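Placement check before pour: clear ribbed glass, shiny tray, depth is junk

Board: Perception and Planning

mkessel_arm
Posted Jul 10, 2023

Looking for advice on a state check that keeps failing. Two-handed humanoid setup, water dispenser task. The planner is a behavior tree. Left hand carries the glass, places it on the drip tray, lets go, and the tree has to confirm "glass under spout" before it will run the dispense node.

Depth goes through the glass and also through the tray, since the steel is basically a mirror. RGB only gets me a mask, and the mask flips on and off when the hands move because the reflections move with them. Over 124 logged placements the check disagreed with my hand labels in 30. Most of those are false negatives, so the tree times out and retries a placement that was fine.

Head camera only. No wrist cameras on this robot and I can't add any.

tolliver
Is the dispenser fixed relative to the base? If so, stop trying to see the glass in 3D. Localize the spout and the grate, get the tray plane from those, and intersect the mask with the plane. You need the base of the glass in 2D and nothing else.

mkessel_arm
Not fixed. The base drives up to it, so the offset changes by a few cm each run. Views from the head camera:

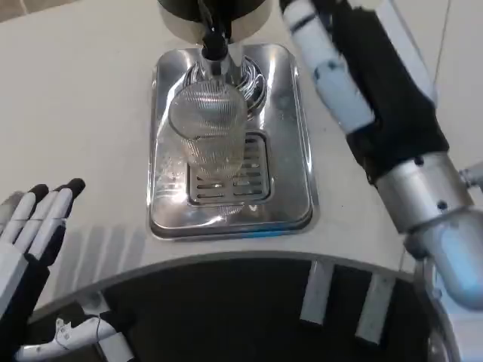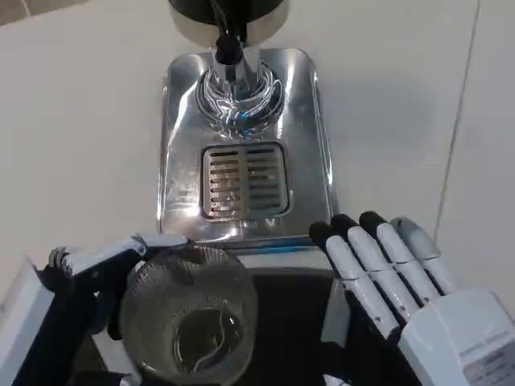

Head camera, same session. First: glass on the grate under the spout. Second: glass in the left hand, in front of the tray.

tolliver
OK, that helps. In the first one the outline of the glass runs over the slots, and the slots are the best texture you have. I'd train on the grate, not on the glass. If the slot pattern is distorted in the region below the spout, something is standing there.

Sameck
I disagree with that. We tried slot distortion on the Juhl line and it broke as soon as there were drops on the grate. Drops bend the slots too. You end up tuning a threshold for every lighting condition.

What worked for us was keeping the object state in the planner. You know where the hand was when it opened. Forward kinematics plus a calibrated spout position gives you the placement, and vision only has to veto.

mkessel_arm
My kinematics aren't good enough for that. Hand to head camera error is 10 mm on a bad day, and I need the mouth of the glass under a narrow spout.

Sameck
Then calibrate first. 10 mm is a calibration problem and no classifier will fix it.

Ottó Vincze
Both of you are partly right. Look at the second picture again. The glass has a bit of liquid in the bottom, and that meniscus shows up well against the dark base of the dispenser. On the steel you would lose it. So measure the glass in the hand, before it goes over the tray. Fit the rim as an ellipse there, store the pose in the hand frame, then track the hand. It won't remove the calibration error, but it takes out the grasp error, and my guess is that's half of what you are seeing.

Also move the other hand away before you run the check. Anything white near polished metal will come back as a reflection.

tolliver
+1 to parking the right hand. Cheap test, do that one before touching any model.

mkessel_arm
Did the parking test last night. Same weights, right hand sent to a home pose before the check, 2 seconds of settling. Mask flicker is lower but there's still some when the left hand backs off. Will write the in-hand ellipse fit next and redo the extrinsics with the Warnico board.

Sameck
Post the residuals when you have them. And log joint temps, our wrist offset drifted as the motors warmed up.

mkessel_arm
Will do. Joint temps are already in the bag files, I just never plotted them.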